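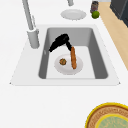 Battery Service and Trade-In for Kolter Phones: Frequently Asked Questions
Last revised March 10, 2020

The answers on this page apply to Kolter phones purchased from Garg Mobile stores or from the Garg Mobile website. Customers who purchased a phone through a wireless carrier should contact the carrier first, as separate terms may apply.

Which phones can be brought in for a battery replacement?
All Kolter models sold by Garg Mobile are accepted, including models that are no longer in the store catalog. Phones with a bent housing or a cracked rear panel must be inspected before a replacement can be scheduled. Phones with a swollen battery should be switched off and should not be charged again. Please call the service desk before bringing such a phone to a store, and do not send it by mail.

How do I know whether my battery needs to be replaced?
Open Settings, then Battery, then Condition. A reading of "Service advised" means that the battery holds noticeably less charge than it did when new. Short battery life alone does not always indicate a worn battery. A recent system update, a weak network signal or an application running in the background can have the same effect, and the technician will check for these before any part is ordered.

Is the battery covered by warranty?
Batteries are covered against defects in materials and manufacture for the period printed on the warranty card. Gradual loss of capacity through ordinary use is excluded. Any replacement battery fitted by Garg Mobile carries its own warranty of 60 days from the date of collection.

Where can I have the work done?
Battery service is available at the Gakulcombe and Jirkside stores. Gakulcombe has a workshop on the premises. Phones left at Jirkside are sent to Gakulcombe on the next business day and returned to Jirkside for collection.

How long does a replacement take?
Most replacements at Gakulcombe are finished on the day the phone is received, provided that the part is in stock. Customers using the Jirkside store should allow three business days. You will receive a text message when the phone is ready, so please give the clerk a number other than that of the phone being repaired.

Will my photos and messages be erased?
A battery replacement does not normally affect stored data. Customers are nevertheless required to make a backup before handing over a phone, and Garg Mobile accepts no liability for lost data. If you keep your backups on a home computer or memory card, confirm that the files open correctly before you visit.

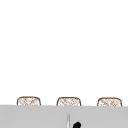

Three woven baskets in a row against a plain white wall.

Do I need to remove my screen lock?
The screen lock may remain in place. The technician will ask you to unlock the phone once at drop-off and once at collection so that the touch screen, speaker and cameras can be tested in your presence. Staff will never ask you to write down a password.

What must I bring with me?
Please bring the phone, proof of purchase and a form of photo identification. Remove the SIM card, the memory card and any protective case. Chargers are not needed unless you have reported a charging fault.

Can I trade in my phone instead?
Yes. Trade-in values are set according to model, storage size and condition. A quotation given at the counter remains valid for 30 days. The credit may be used toward any phone or accessory and cannot be exchanged for cash. Phones reported lost or stolen, or still linked to another person's account, will be refused.

How do I prepare a phone for trade-in?
Sign out of your Kolter account, turn off the device locator and carry out a full reset from the System menu. A phone that is still signed in cannot be processed.

May I use a battery pack or charger from another manufacturer?
Other chargers may be used if they meet the voltage and current ratings in the user guide. Damage caused by an unsuitable charger is not covered by warranty.

What happens to old batteries?
Used batteries are stored in a fire-resistant container and passed to a licensed recycler. They cannot be returned to the customer.

What if I am not satisfied with the repair?
Return the phone to the store where you left it, with your service receipt. A second technician will examine it at no charge. If the matter is not resolved, a written complaint may be addressed to Rekha Bansal, Customer Relations, at the Gakulcombe store. Questions about trade-in quotations should be addressed to Bhupendra Upadhyay at Jirkside.

How do I reach the service desk by telephone?
Call the main store number and enter extension 3771. Please have the serial number of your phone at hand. It is printed on the original box and also appears under Settings, About Phone.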